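# Brelell finger kit: three months on our table cell

05/05/2025

I've been putting off writing this one up until the second service was done, and now it is, so off we go! The Brelell kit is a replacement set for a two-finger gripper: fingers, pads, bolts, a short hex key and a folded setup sheet. We run ours on a snack sorting cell that Zarmeena Kakakhel laid out, with trays either side and the arm working between them.

Fitting it took me 40 minutes the first time (and a fair bit of muttering). The bolts go in easily, but the sheet wants you to snug everything down before you square up the pads, and I'd do it the other way round. Leave the bolts a quarter turn loose, close the fingers gently on a flat gauge, then tighten. Much better.

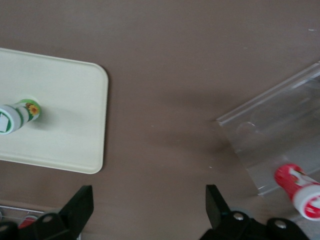
How often do the bolts need checking? Every 700 cycles for the first week, then once a week after that if they're holding.

Round containers on their sides are what I bought the kit for — they like to roll, and our old pads were worn smooth. The Brelell ones grip well at a low force setting. I started at 30 percent and haven't felt the need to go up. Soft stuff is fussier. Mereana Ashby looks after the cell when I'm out, and she drops the closing speed for anything in a plastic wrapper, then checks the approach height again. I've copied her settings onto a card by the controller.

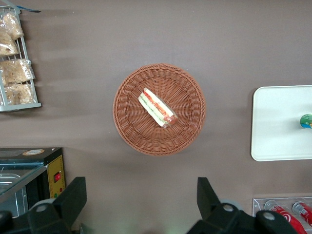
*Wrapped sandwich in the round basket, fingers open.*

My gripes: the hex key is too short to get a decent pull on, so I use one from my old Mocanu set. The pads are only sold in pairs too, which is annoying when one side wears faster. Cleaning is a damp cloth and a minute of your time, no complaints there.

I'd buy it again, and I've got a spare pair of pads on order for August. 4 out of 5 from me.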